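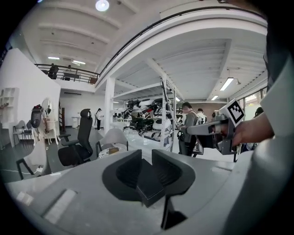 Skembridge council wants to scrap the Saturday bus and give us an "on-demand shuttle" you book by app. I've read the whole proposal. I have doubts.

The trial ran in July. School holidays, half the town away. So of course the wait times look great.

They say users were "highly satisfied". 17 people answered the survey. The question was "How much did you enjoy your ride?" If the shuttle never came you didn't get a survey.

My neighbour Merja tried to book it 4 times to get to the Dever pool. Got on twice. She's not in the numbers as a complaint, she's in there as two happy trips.

Also, what does it cost per trip? Page 18 says "comparable to existing services". Comparable how? Everything is comparable. My ute is comparable to a ferry.

Someone will tell me the old bus runs empty. I catch it. It's full to the market and quiet coming home, and they've averaged the two.

And no, I'm not against apps. I'm against having to own a charged phone to buy a bag of onions.

Jalen Escobedo asked at the meeting whether you could book by phone call. The answer was that it's "being explored". Same answer we got on the footpath at Preltow.

Submissions are still open, form's at the library desk. Mine's in.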